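About Us

Zodau is a public health inspection and training body serving the municipality of Astisville and the neighbouring districts of Gbeho and Kadeo. It advises local authorities on food hygiene, drinking water and the safe condition of rented housing, and it trains the officers who carry out inspections on their behalf.

Our work begins with the routine visit. Last year our officers inspected 913 premises, including market stalls, school kitchens, bakeries and guest houses. Where a fault is found, the owner receives a written notice in plain language and a date by which it must be put right. Most matters are settled at this stage. Those that are not are passed to the municipal authority, which alone has the power to impose a fine or order a closure.

Zodau is governed by a board of four members, two of them appointed by the municipality of Astisville and one each by Gbeho and Kadeo. The Director, Agnes Rønning, reports to the board and is responsible for the daily running of the organisation. 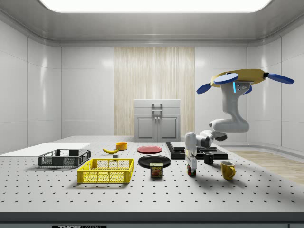 Astisville, November

The training school offers courses for new inspectors and for officers returning to the service after a break. Teaching covers the relevant by-laws, sampling methods, the keeping of records and the giving of evidence at a hearing. To date 417 officers have completed the full course, and nearly 800 traders have attended the shorter hygiene classes held in the district halls.

Classes for traders are free of charge and end with a short written test – an oral test may be requested at the time of booking. Certificates are issued by post.

Zodau does not sell equipment, recommend contractors or accept payment from the businesses it inspects. Officers carry a card bearing their name and number and will show it on request. Complaints about the conduct of a visit should be made in writing to the Director, who will reply to each one.

The public enquiry desk at the Astisville office is open every Friday from nine in the morning. Residents of Gbeho and Kadeo may also leave written enquiries at their own district office.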